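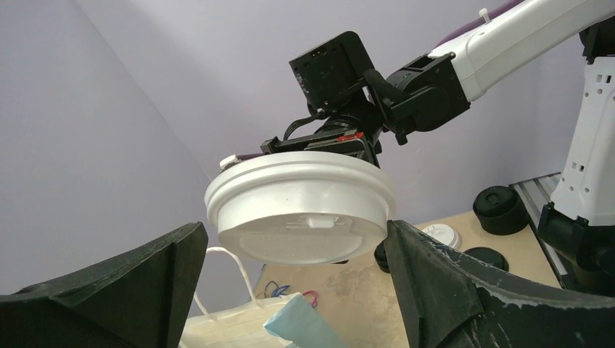
4. Fill Level and Open Storage

Print | E-mail this article

4.1 Background to the fill-level term

The loss model in Section 3 treats each container of dark liquid coating as a cylinder with a flat, exposed surface. Two quantities then control the loss during a work period: the exposed area and the height of the wall above the liquid, which we call freeboard. The first is fixed by the container. The second is set by the person pouring, and it was the less well recorded of the two in all of the workshop logs we received.

Earlier work at the Moston bench used a constant freeboard and varied only temperature and air speed. Arsenault repeated part of that work with a movable base plate, so that the surface could be raised toward the rim without changing the volume or the area. Her results showed that loss was nearly flat over the lower part of the range and rose steeply in the upper part. We adopt her form for the fill-level term but fit the coefficients again, as our containers are wider for their height.

4.2 Workshop records

Records came from two shared printmaking workshops, Erkville and Vandach. Both buy water-based paints and inks in bulk and decant them into smaller open containers for daily use. Erkville logs each decanted container by mass before and after use. Vandach logs the mass drawn from the bulk tub and the mass returned to it, and the difference includes whatever was printed. The two sets therefore cannot be pooled directly, and we use the Vandach data only to check the direction of the effect.

After removal of duplicate lines and entries with no return mass, the Erkville set contained 2465 records. The Vandach set contained 2507. The closing month for both was March 2025. Entries for May of the previous year were dropped at Erkville after the scale was found to have drifted; the scale was replaced and no later drift was seen.

Fill level was not logged at either site. We estimated it from the starting mass, the density on the supplier's sheet and the inside diameter of the container type. The error in this estimate is small for straight-sided containers and larger for tapered ones. Tapered containers were kept in the fit but given half weight.
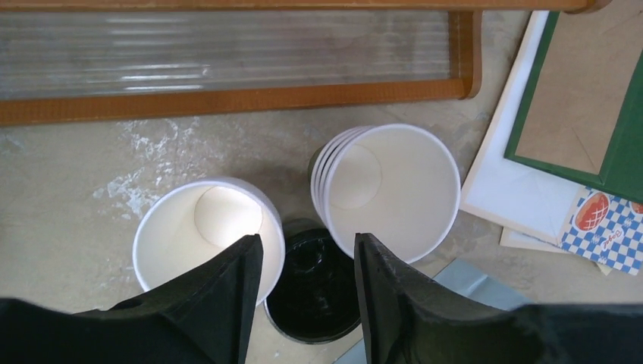 Freeboard affects loss in two separate ways, and the model has to keep them apart. The first is evaporation, which depends on how readily room air can reach the surface. The second is mechanical loss through slopping and wiping, which depends on how far the surface can tilt before it meets the edge. A round container filled close to the brim, such as the one in Figure 4 with its black liquid, is exposed to both at once. The glossy surface adds a practical problem: swirls and streaks of reflected light lie across the liquid, and a level judged by eye against the rim is hard to repeat between observers. Mass readings were used in all fits for this reason.

4.3 Fitting

The fill-level term was fitted by least squares on the Erkville records, with container type as a fixed effect. Confidence bounds were obtained from 1000 bootstrap resamples drawn by work period, so that containers open on the same bench at the same time stayed together. Resampling by single record gave bounds that were too narrow — the air speed near the bench is shared by every container on it.

Jang's correction for skin formation was tested and left out. It improves the fit for long open times, but few work periods in either set were long enough for a skin to form, and the added coefficient was poorly determined. Readers working with slower processes may wish to restore it.

4.4 Limits

The records cover water-based products only. They do not separate evaporation from wiping within a single container, and the split reported in Section 5 rests on the bench data. The bench vessels had a nominal capacity of 1000 mL, larger than most of the containers in daily use at either workshop. Scaling to smaller vessels was checked by Collado for one product and held within the scatter; it has not been checked for others.

Correspondence on the workshop records: Thérèse Arsenault. Correspondence on the bench data: Aitana Collado.

Print | E-mail this article
Shares: 14 | Comments: 2

Related items
Skin formation in shallow pools of water-based coating
Air speed over shared workbenches: a measurement note
Mass logging in small workshops
Tapered and straight-sided vessels compared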